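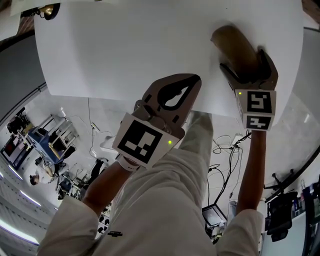

How to tune the ankle spring on a Lurnitz walking brace

By Valdir Cavalcanti
January

We use cookies to remember your preferences. Accept | Manage

If you've just been lent a Lurnitz brace, or built one from the Mokik plans as I did, you'll probably find that the first few steps feel a bit like wading through custard. Please don't worry! The ankle spring comes set very stiff, and half an hour with a small hex key will usually sort it out.

Sit down somewhere comfortable, with the brace on and the battery switched off. Find the adjusting collar just above the heel and turn it anticlockwise until the pointer reaches 50 on the scale (mine was up near the top when I started, and my calves certainly knew about it).

Now switch on, stand up slowly with a hand on a worktop, and rock from heel to toe a few times. You want a gentle push as the heel lifts. If it shoves you forwards, go back a quarter turn. If you feel nothing at all, add a quarter turn and try again, and do both legs before you judge it, as one soft ankle makes the other feel dreadful.

Once you're happy, walk up and down the hall, then tighten the locking screw and write the setting inside the battery cover. My friend Ming-te Hsiao checks hers every 1000 steps or so, but she walks the hills above Lins and I mostly go to the shops. I look at mine when I charge it, and again whenever I change my shoes.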